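4.2 Household and bench chores in simulation

The tasks in this section were chosen to answer a narrow question: which of the small jobs that people do without thinking, at a kitchen counter or a workbench, can a two-armed machine now do often enough to be of use? We left out walking, opening doors and anything that needs the robot to find its way round a building. All the chores take place on a fixed table, and all of them were run in simulation before any was tried on hardware. The hardware trials are reported in Section 5.

The chore list came from a survey carried out by Simin Babaei and Touran Shokri at two sites, a shared house in Rashti and a small repair shop run by Niltel. Residents and staff kept a written diary of every job that involved picking up, moving, opening or putting away an object. After duplicates were merged the diaries held 173 entries. Many of these were close relatives of each other (putting a cup on a shelf, putting a jar on a shelf), so we grouped them by the kind of grip and the kind of contact involved, which left 8 families. Wiping and folding form a family each and are treated separately in Section 4.4, as the simulator handles cloth poorly.

Every family was built in the Zemard simulator with the same pair of arms. Objects were placed within reach of at least one arm, and their positions were changed between runs. We also added objects that have nothing to do with the chore. In the diaries, people hardly ever worked on a clear surface, and a controller trained on a clear one tends to treat the first thing it meets as its target. Figure 3 shows a bench layout with a slide stand and a mixture of ordinary items.
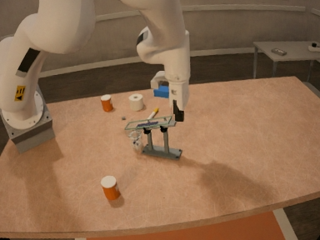 Figure 3. Simulated bench with two arms. A transparent slide rests across the clamps of the stand, with a small beaker beside the base plate and two orange pill bottles elsewhere on the table.

Can a machine of this kind be left alone to tidy a bench or a kitchen counter?
At present it can be left with a short list of rigid objects that it has met before, provided somebody checks the result; it can't be left with whatever happens to be lying there.

The layout in the figure belongs to the family we call thin and fragile. Flat glass gives the gripper very little to hold, and the force that keeps it from slipping is close to the force that would break it. A transparent object is also hard to locate from camera images, whether real or rendered. We scored a run as a success only if the target was lifted clear, carried to the goal area and released without the simulated contact force passing the limit set for that object. Dropping the object from a small height counted as a failure even when it landed in the right place. This is stricter than the rule used in the earlier Prenenari study, and the two sets of results should not be compared directly.

Bottles, rolls and boxes caused much less trouble. The controller dealt with them well when they stood upright with free space on both sides. Errors began when an object leaned or when a second object stood close enough to block a finger. In most of these cases the arm chose a sensible grasp for the object by itself and then knocked its neighbour over on the way in. Hwa-young Yoo added a clearance term to the grasp score, which helped with tall neighbours but made the arm slow and rather timid near low ones. We kept the term in all the results that follow.

Using two arms raised a further problem. A person holds a jar with one hand and turns the lid with the other, and makes small corrections with both. Our arms were planned one after the other, so the holding arm stayed stiff while the second did the work. For lids this was good enough. For jobs where both sides have to give a little, such as seating a tray between two guides, the stiff arm turned a small error into a jam. A joint planner was tried on three of the families and removed most of the jams, but planning time was almost 7 times as long, and we didn't extend it to the rest.

Speed deserves a separate remark. The diary keepers seldom spent more than a few seconds on a single move, and the arms were slower on every family. We don't consider this a serious objection for chores that can be done overnight. It matters more in the repair shop, where a part is often wanted by someone standing next to the bench – and there the staff told us they would sooner fetch it themselves.

Two limits of the simulated trials should be kept in mind. Friction values were taken from tables and adjusted by hand by Shahram Yazdani, and we know that at least the glass values are too generous. The tabletop was also treated as perfectly rigid and level, which the bench at the Niltel site is not. Damilola Garba repeated the bottle and box families with a slight tilt and found little change for boxes, while bottles tipped more often during release. The tilted runs are left out of the main results and are listed in Appendix B.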